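The Sweater Comes Back

Mending is busy again. Ask anyone with a needle and a waiting list.

14/03/2019

Half past eight, the shutters at Stusto are still down and there's already a woman on the step with a grocery bag. Inside the bag, a cardigan. Inside the cardigan, moths. Or the work of moths anyway, eleven weeks of it, in a closet she didn't open all winter.

"Can you save it?"

Usually, yes. Depends what you mean by save.

Stusto is a narrow place, one window, a counter, drawers up to the ceiling. Yarn in the drawers, sorted by color and then by thickness, and then by a system that only makes sense if you work there. It takes in knitwear. Only knitwear. No zippers, no hems, don't ask about jeans. A sign says so and people ask about jeans all day long.

The trade is old. The building went up in 1910 and had a stocking mender on the ground floor from the start, back when stockings cost enough to be worth fixing. Ladders picked up by hand with a tiny latch hook, paid by the row. Then came nylon, then cheap nylon, then nothing. By 2000 the ground floor was selling phone cards.

So why now? Money, partly. A decent wool sweater costs real money and a bad one falls apart by spring. A small elbow hole is a cheap fix. A whole new sleeve isn't, but it still beats replacing a thing you've worn for half your life.

And then sentiment, which is most of it. The bench is full of dead people's sweaters. Fathers, mostly. They come in folded very neatly and the customer doesn't want to let go of the bag.

The work itself is slow. First the garment goes in the freezer, two days, sealed, then out, then in again, to kill off anything living in it. Then a wash. Cool water, no wringing, flat on a towel. Only then do you look for holes, against the light, and there are always more than the customer said. Mark each one with a loop of bright cotton thread. Catch the loose stitches before they run.

After that you choose. Swiss darning follows the path of the old stitch, so the repair vanishes if your yarn is right. Woven darning is quicker and tougher and shows. Needle felting for tiny holes in thick wool, though some menders hate it and will tell you at lenght. A patch, for elbows past hoping.

Matching is the hard part. White is worst. There's no such thing as a white sweater, there's ivory and oat and chalk and bone and whatever twenty summers on a shelf does to all of them. Menders hoard. Old yarn, odd balls from estate sales, thread pulled out of the inside seam of the garment itself, which is the best match you'll ever get and there's never enough.

Over on the other side of the river, Baran does things differently. Visible mending, loud as you like. Orange on navy, little squares of red across a gray cuff. Younger crowd. They run an evening class, bring your own sock, and it fills up the day they post it. Baran charges less too, a loud darn takes half the time when you're not hunting for the right oat.

The two shops send each other customers. No bad blood that I could find, and I did look.

Supplies are another story. Primport, the wholesaler everybody used for fine mending wool, stopped carrying the small cards in December. Minimum order is now 800 skeins a shade. Who needs 800 skeins of one brown? Fellell still winds small cards, in fewer colors, and the wait is long. People are splitting orders, driving to each others' shops with shoeboxes.
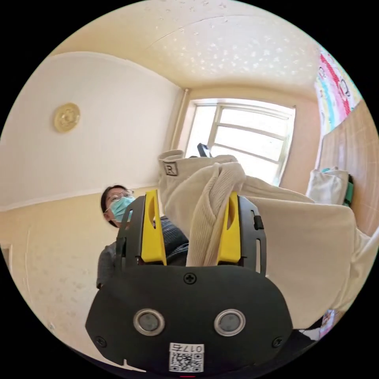
Witold Adamczyk
Staff writer, Home & Craft

What can you do at home? Plenty. Catch it early, that's the main thing. A pinhole is a ten minute job and a hole the size of a coin is an evening. Blunt needle, good lamp, something round under the fabric. A darning mushroom if you've got one, a lightbulb or an orange if you dont. Don't pull tight. Everyone pulls tight. The fabric puckers and you blame the yarn.

Start outside the hole, well outside, where the knitting is still sound. Thin stitches around a hole are next week's hole.

Wash before storing, always. Moths want the skin and the soup, the wool comes second. Fold, never hang. Cedar smells nice and helps a bit, a sealed bag helps a lot more.

And the cardigan from the step? Nine holes, one of them bad, under the arm. Swiss darning for the front, woven for the armpit where it won't show. Ready in three weeks. She asked if it could be two. It could not.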